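**Gripper comparison – working meeting, Thursday, 2:00 p.m.**

Present: Nurhan Dağdelen (chair), Mwangi Lukumay, Uliana Boiko, Oğuzhan Taşdemir (minutes)
Apologies: Fuad Wubshet

**1. Last meeting's actions**

Mwangi has moved the door tasks to the new simulator build. Old logs still open, but the contact force column has a different name and Uliana's plotting script needs a one-line change. Done during the meeting.

The purchase request for a second Jallell wrist adapter is still waiting for a signature. Nurhan to chase.

**2. Results so far**

Two grippers are under comparison in simulation, the Tranach two-finger and the Bretano with the longer fingertips. Each was given 240 door-opening attempts with the same start poses. Uliana reported 83 slips for the Tranach and 52 for the Bretano. A slip means the fingers lose the door edge after first contact, whether or not the arm gets hold of it again.

Mwangi asked if the friction settings were the same for both. They were not for the first batch. Uliana reran that batch before counting, so the figures above are good.

Nurhan does not want the numbers sent outside the group until there are hardware runs to put beside them. Agreed.

**3. Controller**

The Gil controller holds position well but is slow to give way when the door swings on its hinge. Oğuzhan has tried lower stiffness on the pulling arm only – fewer force spikes, but the hand drifts down the edge on long pulls. Mwangi would like the stiffness to change with door angle. Uliana thinks this should wait until the comparison is finished, or the first results will have to be thrown out. Left as it is for now.

**4. Camera view and the free arm**

The group went through the tall door task, where the left gripper works at the door and the right one is held up, open, beside the appliance.
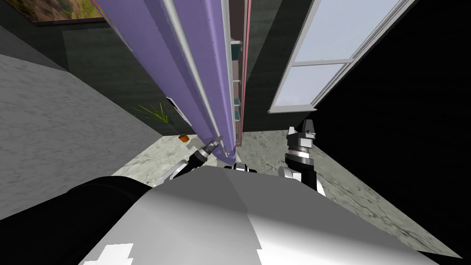 Mwangi prefers to keep the right arm raised in all runs so that the start pose does not change between grippers. Uliana would lower it, as she expects it to get in the way once shelf tasks are added. Nurhan decided to keep it raised for this comparison and look at it again in April.

The steep downward camera angle stays for review. Uliana will add a second view from the side for checking finger contact.

The log folder now holds 3,097 files. Oğuzhan will archive the ones from the old build.

**5. Actions**

- Uliana: side camera, updated slip plots
- Oğuzhan: archive old logs, write up the stiffness trial
- Mwangi: draft the hardware test plan and send it to Fuad
- Nurhan: adapter signature

Meeting closed at 2:50 p.m.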